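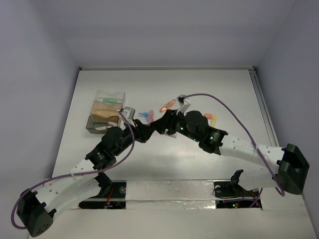 Fig. 1. Two-arm cell, wrists close together at the centre of the table.

Handout 3: Wrist contact in the Juslow cell
D. Kofler, September 24, 2024

The task is marker sorting. In the run studied, both wrists entered the shared zone and touched. The controller logged a torque fault and held both arms. The zone lock had a timeout of 60 ms; the left arm's release message took longer.
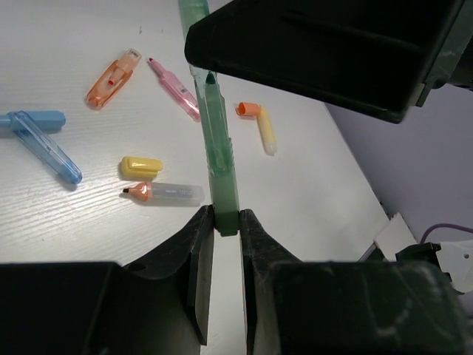

A held arm keeps its grip. Do not cut power with a part in the fingers: the joints have no brakes and the arm will drop. Support the forearm first, then open the gripper at 20 per cent speed.
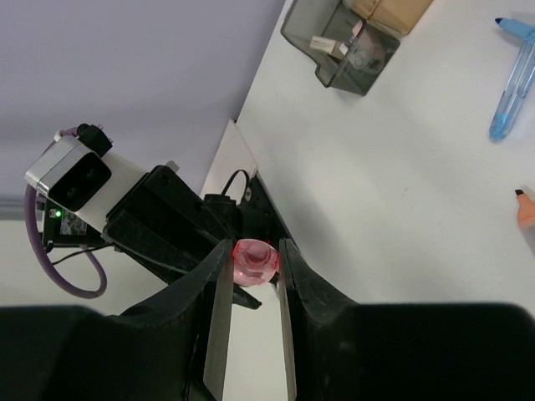
Small caps are a separate problem. Grip force is set for barrels, and a cap held by its rim can slip without changing the finger reading. The log then shows a good pick. 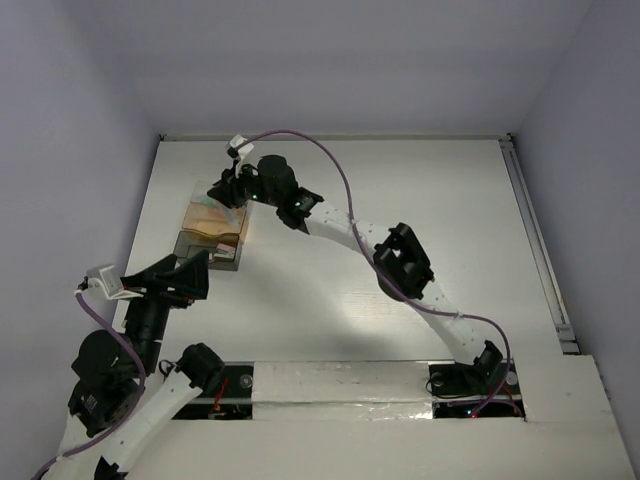 After a reset, move one arm at a time and check cable slack at each wrist. The lock timeout is now 3000 ms.

Exercise: redraw the lock sequence for a lost release message.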